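April 28, 2022

ok so the Forngate bus thing. thread, typing this at the stop so bear with

They've cut the 24 again. Was every half hour, then hourly, now it's "hourly" with a gap in the middle of the day big enough to have a baby in

Notice went up in December. One A4 sheet. In the shelter at Pandow, facing the hedge

I've lived up here almost 3000 days (worked it out on the back of a parking fine, long wait) and we have never once had a timetable that matched the buses

And it's not a tiny place!! 2000 people on the Pandow side now with the new houses. New houses came with a leaflet saying "excellent transport links". Still got mine. It's under the wobbly leg of the kitchen table

Couple of things people keep asking me:

No, the Marchetti coaches don't stop here. They go past. They will wave

Yes you can get the college bus if there's room. There is not room

The Arach surgery moved down the hill last year so if you're over 70 and up here it's two buses each way, for a blood test. My neighbour gets a taxi, there and back, out of her pension. That's the bit that makes me properly cross tbh

Council say "low passenger numbers". Well yeah. Run it when nobody can use it and then count who's on it

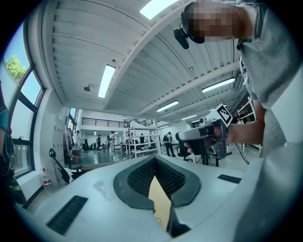
Fares have gone up aswell, 2 quid for what used to be £1.40, and the driver can't always give change so bring coins. Anyway that's me lot for the money side. Everything's in grey casing and black vents these days isn't it, same as that one, and I'd take the ugliest grey plastic bus going if it turned up at ten past like it says

Consultation form closes end of next week. Paper copies in the library, ask at the desk, they're behind it for some reason

Put the actual time you needed to travel and where to. "Bring it back" on its own gets binned I reckon

Bus is here. It's the wrong one. Getting on it anyway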